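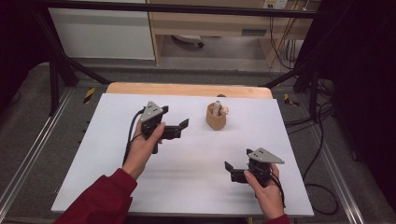

## Can it make the tea yet?

Every few months somebody asks when a machine will be doing the washing-up, and every few months I ring Lahcen Gaber at Lasstead to find out. The answer in July was "define washing-up".

Lahcen's group works on what he calls small table jobs. Pick up a cup. Put a thing in the cup. Take the thing out again and hand it from one side to the other. If you've ever watched a toddler lay a table you will have a fair idea of the pace, though the toddler gets bored sooner and wants a biscuit.

The way they teach it is simple enough to explain at a bus stop. A person holds a gripper in each hand and does the job with those, over and over, while everything gets recorded. The robot is then trained on the recordings and has a go by itself. For the cup job they collected 700 goes. Thijs Segers did most of them and says he now reaches for his own coffee with two fingers held out stiff, like a crab at a wedding.

So how good is it? On a plain white table, with a cup it has met before, the robot manages the job 92 times in 100. I was ready to be impressed by that until I worked out what it would mean for our crockery. Swap in a different cup, or put it down nearer the edge, and the score drops to 58. Nobody has tried it yet with a teaspoon stuck to the saucer by yesterday's jam, and that's most of what goes on in my kitchen.

Speed is the other trouble. Thijs can do the whole thing in a few seconds with the grippers on, less without them. The robot takes almost 20, including a long pause before it commits. Lahcen puts the pause down to the software. I think it's dread.

The shop floor is a kinder place for this sort of machine. Findov, who pack small parts into trays, have been talking to Lasstead about a trial on one bench, where the trays are always the same and always in the same spot. There are no cats there either. A person would still fill the awkward trays and sort out whatever gets dropped, so I wouldn't go clearing out anyone's locker just yet.

As for the home, Lahcen reckons wiping a clear worktop will come first, then loading a dishwasher, provided you own the right plates – and folding a fitted sheet some time after that. I pointed out that I can't fold a fitted sheet either. He said that was the problem with the training data.

They're moving on to lids next. Thijs has been practising on jam jars.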